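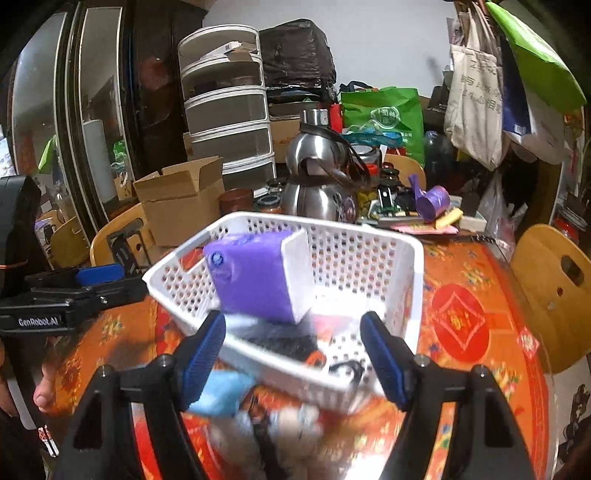
A white plastic basket on a patterned tablecloth.

The director of the Fusley Choir School has spent 7 years teaching Portuguese songs to adults who mostly don't speak Portuguese. We talked on a Sunday, an hour before rehearsal.

She starts with the words. "We read the text out loud for two weeks before we sing a note," she said. "The vowels close up in places English speakers don't expect, and you can't fix that later."

The school has 60 singers and a library of 4000 scores, many of them copied by hand. The oldest came from a band in Jindurano that broke up when its hall was sold.

Did she ever consider singing in translation? "Once. We did three songs in English and the stresses landed all wrong. I put them back in the drawer."

The next concert is in October at the Mogensen Hall, which seats 200. Half the program is fado, and she is still choosing the rest. "I'd like a lullaby," she said. "The altos want something louder."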